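Setting Up a Two-Arm Cell for Folding Flat Boxes

2710 views · 69 comments · Share

The notes below cover the full setup of our bench cell for handling flat carton blanks, from bolting down the arms to the first slow run. We keep two of these cells at the Flondine shop and set them up the same way each time. If you already have arms mounted and powered, skip to the cable section, since that is where most of our repairs start.

Before you begin

Turn off power at the wall and wait for the base lights to go out. You will need a set of metric hex keys, a torque driver, flush cutters or diagonal pliers, zip ties, a felt pen and a small level. Have a few flat blanks on hand. Ours are Phelan mailers, but any die-cut blank that fits between the arms will do.

Mounting the arms

Set each base plate near a front corner of the table and leave the bolts finger tight. Stand back and check that both arms can swing to the middle without their elbows touching the side walls. Then tighten the bolts in a cross pattern, going around twice. The second pass always takes up a bit more.

Check the table with the level after tightening. A table that was level before can shift once both arms are on it. Adjust the feet, then check again with both arms reaching forward.

Running the cables

This takes longer than the mounting. The conduit has to follow the links from wrist to base with enough slack for the wrist to turn all the way both ways. Too tight and it pulls on the camera connector. Too loose and it hangs down and catches the edge of a blank.

Move the arm by hand to its farthest reach, then tie the conduit at the base first and work toward the wrist. Leave the last tie open until you have turned the wrist by hand several times. Snip the tails flush. A tail left sticking out will rub through the next cable over, and you won't find it for months.

Push each camera connector in until it seats, then tug it lightly. We lost most of a December week to a plug that looked fine and dropped out only when the wrist rolled left.

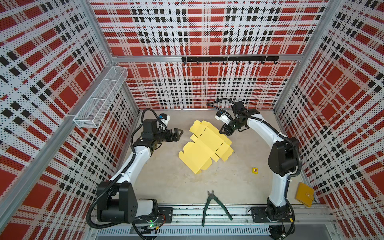
With the cables tied, bring the power up one arm at a time. Wait for the green light at the base before you send any command. If it doesn't come on, switch off and reseat the power lead before you look at anything else.

Homing and zero

Home the left arm first, then the right. Keep the second arm folded back while the first one moves. Our controller is a Berkero unit and it stores the zero position under a profile number. The left arm on our first cell is saved as 3546, which we wrote on tape on the underside of the table. Write yours down somewhere too. A controller reset clears the names but keeps the numbers.

Open and close each gripper ten times. Watch the fingers and listen. They should travel evenly and stop square to each other. If one finger lags, back off the two screws at its root, close the gripper on a flat piece of scrap, and tighten again with the fingers held shut.

Setting the cameras

Place a flat marker on the table where both wrist cameras can reach it. Move each gripper over the marker and save the view, then move away and come back from a different side. The marker should land in the same spot in the saved view. If it is off by more than the width of a pen line, check the camera bracket before you touch the software. Brackets work loose — ours get checked every time we change a blank size.

First run with a blank

Clear the table of hand tools before you turn on automatic motion. Lay one blank down between the grippers and run at the lowest speed, with a hand on the stop button. Let one arm approach the blank and back away before you let both move together. Look for a fingertip touching the table. You want the fingers just above the surface, low enough to get under a flap.

Run ten blanks at low speed before you turn it up. If a flap creases in the wrong place, change the grip point and leave the speed alone.

Regular care

Wipe the fingertips at the start of each shift. Cardboard dust builds up on the pads and they begin to slip. Once a month, check the base bolts, the conduit ties and the camera brackets, and vacuum the cable tray at the front. We use Brurnine pads and change them when the edges round over.

If an arm has been bumped, even lightly, redo the homing and the marker check before running it again.

Share · 69 comments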